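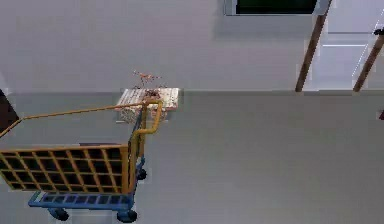
A shopping-cart-like trolley with an orange-yellow basket.

I think most of us should buy less food at a time, and I say that as someone who spent ten years doing the opposite. I had a chest freezer, two shelves of canned tomatoes and a drawer of dried beans old enough to need their own birthday. I cooked from maybe a third of it.

The usual advice is to shop once a week or even once a month, write a long list, and cook in bulk on your day off. It works for some people. My friend Imelda Lumbao feeds five and has a spreadsheet, and she would lose her mind if she had to stop at the store every other evening. For a household of two, which is what I have, the big weekly shop mostly produces slimy cilantro.

In May I started keeping receipts. I wanted to know what I spent on food we never ate, so I wrote the price next to anything I threw out. By the end of the month I had spent $360 on groceries, and the throwaway column included two bags of salad greens, half a cabbage, most of a tub of ricotta and a pork shoulder I had been saving for a dinner that kept moving. The pork bothered me the most. It had been a good piece of meat.

So I changed how I shop. I now buy dinner for two days, three at most. I keep onions, garlic, rice, eggs, butter, lemons and a hard cheese in the house at all times, and everything else comes home because I know when I am going to cook it. If the green beans look tired, I get the broccoli. If chicken thighs are marked down, that's dinner, and I don't have to push aside a meal plan to make room for them.

The objection I hear most is cost. Bigger packages are cheaper per pound, and that is true. A family pack of ground beef is a fine deal if you eat all of it. I used to split mine up, freeze it in bags with no labels, and find it in the winter looking gray. Noel Belmonte, who ran the meat counter where I used to shop, would cut me 8 ounces of anything without complaint. More people should ask for that. A counter that sells by weight will sell you a small weight.

The other objection is time, and I have less of an answer there. I walk past a store on my way home. Plenty of people live twenty minutes from one by car, and I wouldn't tell them to make that drive three times a week for a bunch of parsley.

What I would tell them is to look at the recipe before they look at the sale. A lot of waste starts with a dish that calls for two tablespoons of something sold by the pint. Buttermilk is the classic case -- I make pancakes the next morning now, every time, and I plan on it when I put the carton in the cart.

We still have the freezer. It holds stock, bread, peas and one bag of dumplings, and I can see the bottom of it.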